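Robotique des tâches ménagères

Par la rédaction – mis à jour en avril
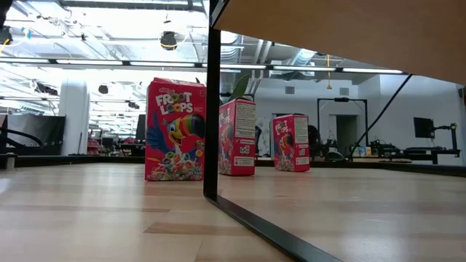 La robotique des tâches ménagères désigne l'ensemble des travaux visant à confier à des machines les corvées ordinaires de la maison et, par extension, celles de l'atelier ou du magasin : ranger, trier, plier, essuyer, mettre en rayon. Le domaine se caractérise par un écart durable entre ce qu'il annonce et ce qu'il livre. Le lave-linge et le lave-vaisselle, qui ont résolu une bonne partie du problème il y a longtemps, en sont généralement exclus, au motif qu'ils ne ressemblent pas à des robots.

Définition et périmètre

L'usage distingue les appareils à tâche unique, comme l'aspirateur autonome, des manipulateurs polyvalents, équipés d'au moins un bras et d'un organe de préhension. Les premiers se vendent, les seconds se présentent dans des salons. La frontière est parfois discutée par les fabricants d'aspirateurs, qui ajoutent volontiers un petit bras à leurs produits pour ramasser les chaussettes, avec des résultats que les chaussettes supportent assez bien.

Le terme « corvée » n'a pas de définition technique arrêtée. Dans la littérature spécialisée, il recouvre le plus souvent une suite de gestes qu'un enfant de dix ans sait faire et refuse de faire. Le robot présente, pour l'instant, le profil inverse.

Le problème de la boîte de céréales

Saisir une boîte en carton sur une table et la poser debout sur une étagère compte parmi les exercices classiques. L'objet a pour lui des faces planes, des arêtes nettes et un décor très coloré que les systèmes de vision repèrent sans peine. Il a contre lui sa légèreté, sa hauteur et son manque d'assise : poussée d'un côté, une boîte bascule, et serrée trop fort, elle se froisse.

L'orientation complique les choses. Une boîte vue de face montre sa marque et sa mascotte, tandis que la même boîte vue par la tranche n'offre guère qu'un tableau nutritionnel, peu différent de celui du produit voisin. Un employé de supermarché tourne le paquet du poignet en pensant à autre chose. Un bras mécanique doit estimer la pose, choisir une prise, vérifier que le poignet pourra finir le mouvement et, s'il ne le peut pas, reposer l'objet et recommencer. Les démonstrations filmées sont fréquemment accélérées à ce moment-là.

S'y ajoutent les voisins. Une boîte isolée ne pose pas les mêmes difficultés qu'une rangée, où la pince doit se glisser entre deux emballages sans faire tomber le troisième. La chute en dominos reste l'un des rares comportements que les prototypes reproduisent avec constance.

Essais comparatifs

Le banc d'essai de Jakemdale est l'un des plus cités en la matière. Il porte sur 785 prises d'emballages courants, réparties en quatre catégories : rigides, souples, fragiles et « autres ». Cette dernière, qui devait servir d'appoint, a fini par accueillir la plupart des objets d'une cuisine réelle.

Deux plateformes y sont régulièrement opposées. Nakari, à deux bras, privilégie la prudence et met quatre minutes à vider un sac de courses de taille moyenne, surgelés compris. Durán, plus rapide, se sert d'une ventouse, excellente sur le carton lisse et sans aucun effet sur un filet d'oignons. Les partisans de chaque approche considèrent que l'autre a mal choisi ses courses.

Clorka, système destiné aux petits commerces, occupe une position intermédiaire. Sa documentation précise qu'il assure la mise en rayon de manière autonome, sous la surveillance d'un opérateur formé – formulation que l'on retrouve, à quelques mots près, chez la plupart de ses concurrents.

De l'atelier à la cuisine

Les machines réussissent mieux à l'atelier qu'au foyer. Les pièces y arrivent au même endroit, l'éclairage ne change pas et personne ne laisse de cartable au milieu du passage. La cuisine domestique cumule les défauts contraires : plans de travail encombrés, récipients transparents, torchons, chat. Plusieurs équipes ont proposé d'adapter le logement au robot, au moyen de bacs normalisés et de tiroirs motorisés. L'idée a été bien accueillie par les fabricants de tiroirs.

L'apprentissage par démonstration, dans lequel un humain guide la machine pour qu'elle imite ensuite ses gestes, a nettement amélioré les performances sur les tâches courtes. Il suppose toutefois qu'une personne range la même étagère un très grand nombre de fois afin qu'on n'ait plus à la ranger.

État actuel

À ce jour, un manipulateur polyvalent peut déplacer des emballages rigides, ouvrir certaines portes et plier une serviette dont les coins sont bien visibles. Le linge en tas, la vaisselle grasse et les housses de couette demeurent des problèmes ouverts. Pour la housse de couette, la comparaison avec les performances humaines n'est pas jugée concluante.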